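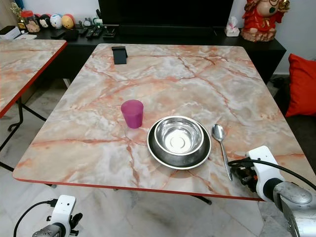

The marble-pattern tables at Riswood

Posted Feb 13, 2021 by Joana Marinho

A few people have asked what we ended up with in the long room at Riswood. The tables were the last big thing on the list. We wanted tops that would brighten the place up without another coat of paint, and Halfdan Thorlacius found a set in pink, cream and white with rust-coloured veins. They came from a hall in Brondham that was clearing its furniture, and we paid 60 for each one.

The picture at the top has the main table with a few ordinary things on it: a pink plastic cup, a steel bowl and a spoon. The thin red strip along the front edge was there when we bought them. I had planned to take it off, but I have got used to it and it stays. The floor is the light grey and white tile we already had, and the pink sits well against it.

The long black cabinet against the back wall came with the room. The television above it is ours. Halfdan would like the cabinet moved and I would like it left alone, so for now it is where it was.

The same table from another angle

You get more of the pattern in this one. The veins zigzag across the top in salmon, coral and orange, with paler patches in between. It is a busy pattern and I was not sure about it at first. Crumbs are hard to spot on it, so we wipe the whole top down after every meal — a damp cloth and a drop of washing-up liquid is enough.

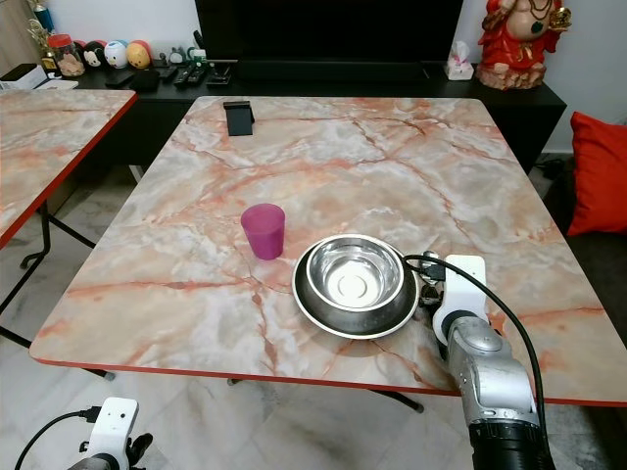
We did look at plain white tops from Vitavano before these turned up. They were 200 each, with delivery on top, and the nearest size would have left a gap by the wall. The money we saved went on lamps, which are still in their boxes.

The second table stands to the left of the main one. It has the same top and the same red edge, and black folding legs underneath. We keep it up most of the time now. If the room is needed for something else it can be folded and put in the back passage, though it takes two of us to get it round the corner.

Still to do: felt pads for the feet, a shelf for the cups, and some sort of blind for the end window. I have asked at Ásgeirsdóttir about the blind and will add a picture once it is up, probably in June.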